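The Rulebook Comes to the Vegetable Aisle

By Ngân Phùng

The first version of the Dotdale rules for robots in grocery stores ran to 543 clauses. The second, dated 1 Jun 2018, runs to 867. I have read both, mostly on trains, and I can report that the word "cucumber" appears in neither.

What the new one does have is a long section on touching. A machine may touch what it intends to pick up. It may touch the things next to that, gently, if it can't be avoided. It may not squeeze to find out whether something is ripe, a freedom still enjoyed by every human shopper I have ever stood behind.

Rawashdeh, the firm that drafted most of the section, wrote it with mixed bins in mind. A bin of one thing is easy. Put two kinds of vegetable in together, as any greengrocer will when space is short, and the rule about neighbors starts to earn its keep.

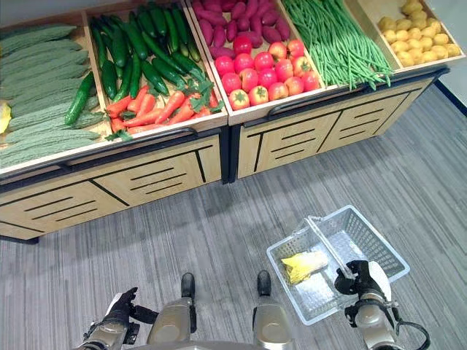
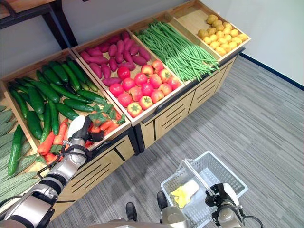
Then there is the basket clause. A robot carrying a basket in one hand and reaching with the other must keep hold of the basket until the reaching arm is back at its side, or else set it down first, flat, where a person won't trip on it. Letting go halfway is a fault. So is swinging it. My nephews would fail this inside a minute.

I asked people at Wosmont, who test against the rules for a living, which clause causes the most arguments. I expected speed, or stopping distance. It was leafy tops. If you lift a carrot by its greens and the greens come off, have you damaged the goods? The old rules said yes. The new ones say it depends on whether the carrot was "sold as bunched," and there are 2 pages on what bunched means.

Mekemus, which runs a small chain of food stores, has its own house rule, and it fits on a card: if you wouldn't buy it after the robot handled it, the robot failed. The testers hate this. They want a number. The store managers I spoke to like it very much and have no plans to read the other 867.

A revised draft is due in October. I'm told the section on tomatoes is getting longer.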